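Heel Blisters in New Runners: Effect of Sock Fiber
Sirkka Miettinen and Domingo Acuña
Final report, Prasby Foot Health Project

1. Background
A friction blister forms when the skin moves back and forth over the bone while the outer layer sticks to the sock. The upper layers of skin separate and the gap fills with clear fluid. Damp skin grips fabric more than dry skin does, so sock fiber may affect how often blisters form.

2. Method
We recruited 73 students who had started running in the past year. Each wore cotton socks for two weeks and a wool blend for two weeks, in their own shoes. The order was set by coin toss. Runners checked both heels after every run and filled in a short form. A blister was counted only if fluid was present – red spots were logged separately.

3. Results
Of the 73 runners, 37 finished both periods. They returned 567 usable forms. Blisters were reported more often in the cotton period, mostly at the back of the heel. Red spots showed no clear pattern. 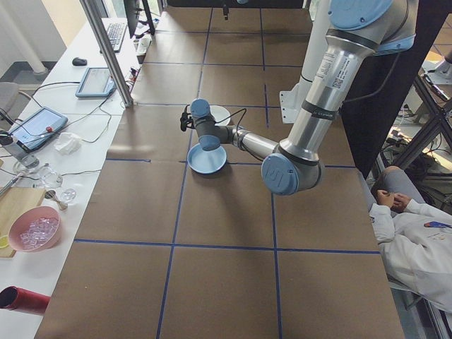

Shoe fit was not controlled. Several runners bought new shoes in April, partway through the study, and their forms were kept in the totals.

4. Limits
All reports came from the runners themselves. Distance was logged to the nearest mile, and sock thickness differed slightly between the two types. Weather was not recorded.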